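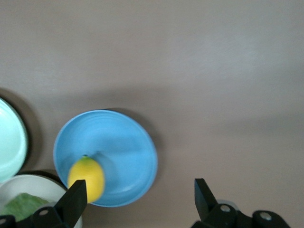 Tosness wants you to believe its Penrose kitchen arm can lay a table. I had one for 19 days and I'm still laying my own.

The two black fingers are well made, and fruit on a plate is the sort of job the brochure likes. Lettuce is another matter – the manual gives it 3 lines and no promises. Gunnel Åberg, who runs the firm's home trials, told me leaves were "coming in January". So is the monthly fee.

Setting up took two evenings. If you already own the Amano base, wait for the update. If you don't, keep your money for now.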